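Vellska Countertop: data card and rules of use

Version 3, updated May. Maintained by the Rulleo simulation group.
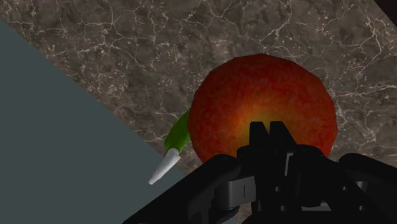 Wrist view, simulated kitchen counter. Round red fruit in front of the gripper, green-and-white vegetable to its left.

Read this before you train on it

Vellska Countertop is a set of 742 simulated pick-and-place episodes, all on kitchen counters, all with a two-finger gripper. It was put together to test whether the Nyarko labeling rules could be followed by people who did not write them. The answer so far is "partly." We are releasing it anyway, with the problems listed, since the last three cards we read for sets like this had no problems section at all and we do not believe them.

What is in an episode

Wrist camera frames
Joint positions and gripper opening
One written instruction
A success flag
An object list exported from the simulator

The success flag

Treat it with suspicion. The Nyarko rules call an episode a success when the target is inside the goal region at the last time step. That rule says nothing about an object still rolling, or about a gripper that has not let go. We checked 266 episodes by hand and disagreed with the flag in 17 of them. Both the flag and our own verdict are stored (fields success_auto and success_hand). If you report one number, say which field it came from. Episodes we did not check have success_hand left blank. Blank does not mean "agrees."

Naming objects

The rules ask annotators to use the plainest name a stranger would give from the picture alone. We like this rule more than the others. Low-polygon produce is hard to name: a round red fruit with an orange-yellow patch and no stem showing could be an apple or a peach, and a thin green vegetable with a white tip has been called a scallion, a leek and a chili. The simulator's own asset name settles nothing for a model that only gets pixels. So:

Use "red fruit" if two annotators disagree.
Do not copy the asset name into the instruction.
Do not fix old labels silently. Add a line to the change file.

Hidden contact

From the wrist, the fingers often cover the lower part of the target. Annotators may not write "touching" or "grasped" from a frame where the contact point is hidden. Use "fingers in front of target" and leave it there. Earlier versions broke this rule all over the place, and some of those labels are probably still in.

Splits

Train and test are split by counter layout. Version 1 split by episode, so near copies of the same layout ended up on both sides and the scores looked great. Please stop citing them. The test split has 85 episodes, which is too few to rank two policies that are close together.

What this set cannot tell you

Anything about real fruit. Bruising, stickiness, and weight that shifts in the hand are not modeled.
Anything about safety around people. There are none in it. A pass here is no evidence toward a workplace safety review, and we have already been asked to sign one letter saying it was. We declined.
Much about lighting. We kept the default lights in most layouts.

Using it with Muneo

The Muneo loader reads version 3 directly. It drops blank fields by default, including success_hand, and then reports the remaining rate as if it covered the whole set. Set keep_blank to true. We have raised this and it is still open.

Reporting errors

Open an issue with the episode number, the field and what you think it should say. "Labels seem noisy" will be closed.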